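Budget planning for the home-tidying sim: workstation now or arm now?
Posted in Equipment & Purchasing by gridlock_jo, Monday
Page 1 of 1

gridlock_jo wrote:
OK so we finally have money! Small money, but real money, and I'd love some opinions before I put the order in. We're building up a household pick-and-place project (objects left on furniture, robot finds them, picks them up, puts them where they go) and so far everything has lived in simulation on my own desktop, which sounds like a hair dryer and gives up when I load more than one room.

What I've got to spend is $1995. The two things I keep going back and forth on:

1. A used workstation from Brikon with a decent graphics card, $997. They're the surplus place across the river, we bought our bench power supplies there and they've been great.
2. The Bisten tabletop arm kit, also used, seller wants $774. Comes with a parallel gripper and no controller box, so add $200 for the controller.

If you add it up, both fit. Just. $1971, which leaves $24 for literally everything else, and I know what people here are going to say about that.

papercut wrote:
I'm going to say it. $24 is not a contingency. Shipping on the arm alone will eat that, and then you need a mounting plate, an e-stop, a camera and something to bolt the thing to. Buy the workstation, bank the rest, get the arm in October when you know what you need from it.

gridlock_jo wrote:
Fair, fair. But I'm so excited about the arm! Let me show you where the sim is, though, so it's clear what the computer would be for. I've been building a living room with a plaid couch and dropping random household stuff on it. The couch was the fun part, I wanted a fabric that would give the segmentation a hard time and wow does it ever.

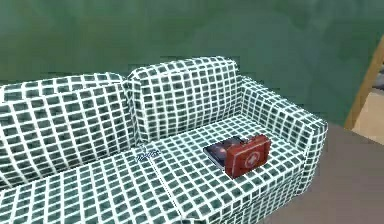 Home Robotics Team, Karpenko Makerspace

The red first aid kit is the easy pick. It stands up, it has a handle along the top and it's about as far from dark green as you can get. The book next to it is where I'm losing sleep. It's flat on the cushion with the kit overlapping it, so whatever we end up buying has to either take the kit first or come in from the other side. I'm planning around kit first, book second.

tallow wrote:
Oh I love that couch. My grandmother would have fought you for that couch.

Serious question: what's the blue and white thing back by the seam between the seat cushions? I scrolled right past it the first time. If your detector can find that one, I'd say you're ready for an arm. If it can't, you have your answer about which purchase comes first, and it's the one with the graphics card in it.

gridlock_jo wrote:
Ha, that's exactly the one it misses! Everything flat and pale disappears into the white lines. I want to train on a lot more variations (cushion colors, lighting, clutter), and my desktop does a batch overnight if I'm lucky.

wrenchmonkey_ut wrote:
Counterpoint, and I know I'm outnumbered. I spent a whole winter polishing a simulator and when the arm came in I had to throw half of it out. Reach was wrong, gripper opening was wrong, the wrist couldn't tilt the way I'd assumed. A hardcover lying flat on a soft cushion is a gripper problem before it's a vision problem. You need to get a finger under it or clamp it across the width, and if the jaws don't open that far you can render plaid until next year.

Get the arm. Run the sim slow. Slow is free.

papercut wrote:
Or, and hear me out, read the spec sheet for the jaw opening. Also free.

wrenchmonkey_ut wrote:
Spec sheet for a used kit from a guy with no controller box. Sure.

papercut wrote:
OK that one I'll give you. The missing controller bugs me too. Why would you sell the arm and keep the box? I'd ask for a video of it moving through all its joints before sending anyone $774.

tallow wrote:
Seconding the video. And jo, check that the replacement controller matches the revision of the arm. We had a connector mismatch on ours and it was three weeks of emails before we found someone with the right harness. Great arm once it was running, I'd buy it again tomorrow.

nine_volt_nan wrote:
Has anyone brought up renting? Premano does compute by the hour and their queue is short on weekends. Our club put $200 in at the start of the year and we still have some left, and we do a lot of rendering. You could put $200 there, buy the arm and controller, and still have $821 sitting in the account for the plate, the camera, an e-stop and the stuff you forgot. There's always stuff you forgot!

gridlock_jo wrote:
Wait. I never even priced that. $774 plus $200 plus $200 is $1174. That's the arm AND a cushion. (A gray one. No more plaid.)

papercut wrote:
Renting is fine until you're doing it every night. At some point you've paid for the workstation and you don't have a workstation. I'd want to see how many hours she really uses first. Jo, how long does one batch take you now, start to finish?

gridlock_jo wrote:
Start it after dinner, done by the time I've had coffee. I'll time it properly this week and run the same batch on Premano so we have something to compare. If it's cheap I'm going with nan's plan. If it's scary I'll go to Brikon and the arm waits for October, and I'll be a grownup about it.

wrenchmonkey_ut wrote:
Measure your book too. An actual book, on an actual couch, with a ruler. Write down the thickest one you expect to pick up and send that number to the seller.

gridlock_jo wrote:
Doing it tonight! I've got a whole shelf. Would you measure with the cushion squashed or just resting?

wrenchmonkey_ut wrote:
Resting. But push down next to it and see how much the edge lifts, because that gap is what your fingers get.

tallow wrote:
Please post the batch times even if they're boring. We're in the same spot with our next round of money and I'd love to copy your homework.

Recent topics in Equipment & Purchasing
Used e-stops: ever OK?
What did your first gripper cost you
Brikon pickup hours over the summer
Depth camera or two cheap webcams
Splitting a controller between two arms
Spreadsheet template for club equipment requests

Contact the moderators | Forum rules | Copyright Karpenko Makerspace | Back to top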